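Front Room Walk-Through, Display Tables and Vases
Nelden Community Rooms
Tuesday, October 15, 2019

Okay, same list as January, with my comments under each one. I've tried to keep it short this time (I know, I know).

1. Table steady, no wobble: PASS
Gave it a good shove from both ends and it stayed put. The foot I tightened in January is still tight, so I'm pretty happy with that!

2. Tabletop clean and dry: PASS
Wiped it down before I started. The blue-grey colour hides dust really well, so run your hand over it and don't trust your eyes.

3. Glass checked for chips and cracks: PASS, WITH A NOTE
I ran a finger around the mouth of the yellow jar and then over all the little bumps. No chips, no sharp spots. The bumps do hold grime, and an old toothbrush with warm soapy water is the best thing I've found. Please don't put it in the dishwasher. 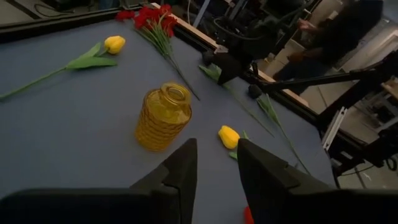

Checked and written up by the Drorkel Street front desk

4. Artificial stems checked for exposed wire: NEEDS WORK
I do these lying flat on the table, well before anything goes in the jar. Both yellow tulips are fine, nice soft leaves and nothing poking out. One of the thin stems in the red bunch has a bit of wire showing at the cut end, and it got me right in the thumb. I've put tape on it for now, but it wants a proper cap.

5. Loose petals and leaves: PASS
Gave everything a gentle tug and it all held. If a petal does come away, bin it straight off, as the toddler group is in here most mornings and everything goes in the mouth.

6. Jar won't tip when filled: RECHECK
It's fine with the tulips on their own. Add the red ones and it gets top-heavy if they all lean the same way, so spread them out! I'd like to try 200 grams of clean gravel in the bottom and see how it goes.

7. Clear of heaters and lamps: PASS
Measured 120 cm to the nearest heater. Fake flowers still melt, as we learned with the Eltura wreath.

Still to do: stem caps, gravel, and a new toothbrush for the cleaning bucket. Red bunch stays out of the jar until the wire is sorted.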